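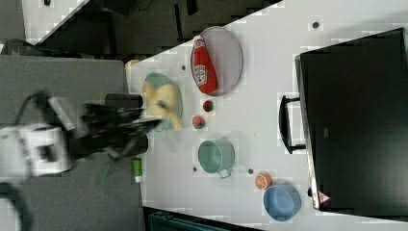

*White table with the green bowl, grey plate and ketchup bottle.*

**Community Meals and Pantry, progress report, June 2026**
To: Gillent Fund, small grants desk
From: Sinéad Nic Aodha

Short one this time, the full accounts go in with the year-end return. Headings are the ones on your form.

**Where we are**

Tuesday-type lunches (the sit-down ones) now running every week without a gap. Pantry open two afternoons. We said 2000 meals for the period and served 2141, so over target. Most of the extra came in the last six weeks, after the school across the road put our flyer in the take-home folder. Pantry bags are counted separately — see below.

**Money**

Grant received in full, $2339. Spent so far:

- $1000 on the chest freezer, incl. delivery and taking the old one away
- the rest on dry goods, cooking oil, dish soap, paper bags, and one replacement burner

Nothing left over. Receipts scanned, sending under seperate cover. The Clistetti invoice has the wrong address on it (they used our old suite number), they have promised a corrected copy. If you need it before you can close the file let me know and I'll chase.

**Food supply**

Ó Dubhghaill still giving us day-old bread and whatever produce is going soft. Good weeks and bad weeks. Lots of squash in winter, too much really, we had squash soup on the menu from December until people started asking when it would stop. Eggs are the problem. Price went up again and we cut them from the bags, which got complaints. Put them back once a month for households with kids.

Condiments and spices run out faster than anything. Not something people donate. Would like a line for this in the next budget, small.

**Pantry bags**

Switched from pre-packed bags to letting people choose off the shelf. Slower on the day, line goes out the door when it's busy, but a lot less ends up back in the donation bin. Canned beets aside. We tried a numbered ticket system for the line and dropped it after two afternoons, people lost the tickets.

**Staffing**

Still one paid cook at part-time hours. She has asked for a second morning and I think she should get it — prep is eating into serving time. Two of the kitchen helpers finished their food handler course, third one is booked.

**What didn't go well**

- Home delivery for older residents. Planned it for spring, didn't start. The driver we had lined up moved away and the insurance quote for using our own cars was way over what we'd put down.
- Idevance sign-up software. Free trial, staff hated it, guests hated it more. Back to the paper sheet. Means our numbers on repeat visits are weak, sorry.
- Nutrition talks. Held one. Poor turnout, bad time of day. Will try it during lunch instead of after.

**Next period**

- Second prep morning for the cook, if the budget line is ok'd
- Delivery again, smaller, walking distance only to begin with
- Fix the back door seal before it gets cold, inspector mentioned it, not a violation yet
- Recipe cards in the bags, esp. for dried beans as alot of them come back

**Questions for you**

Can the cook's extra hours go under program costs or does it have to be personnel? The form says one thing and the guidance notes say another. Also is the site visit still happening? Any lunch service works for us, come hungry.

S. Nic Aodha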